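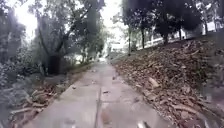

The morning path behind Tilden

Feb 20, 2020

Since December I walk this path almost every morning before work. It is narrow, it is concrete, and there is a bank full of dry leaves on the right side when you go in the direction of Ametepe. I have walked more beautiful places, but this one starts five minutes from my door.

In my first weeks I looked only at my feet, for fear of slipping. So I know the joint in the concrete very well. It goes along the path and makes two strips, and I have the habit to stay on the right one. Near the reddish-brown stain I usually stop to fix my scarf. I don't know what made this stain. Maybe old leaves.

The bank is steep, and with all these leaves and broken branches I would not try to climb it. There is a low white fence along the top. My neighbor told me that behind it was once a plant nursery, but I could not find anything written about it.

To the end and back takes me 39 minutes, or up to 50 if I meet somebody with a dog. I wear my old Clalus shoes, which are good enough for concrete. In spring I want to continue until Neltuvum, if my knee agrees.

Filed under: Walks, Close to Home

2 comments

Senyo Asante
I used to run there! Is the bench at the far end still broken?

Marit
Your leaves look like ours. We still have not raked.

This site uses cookies. By continuing to read you accept them.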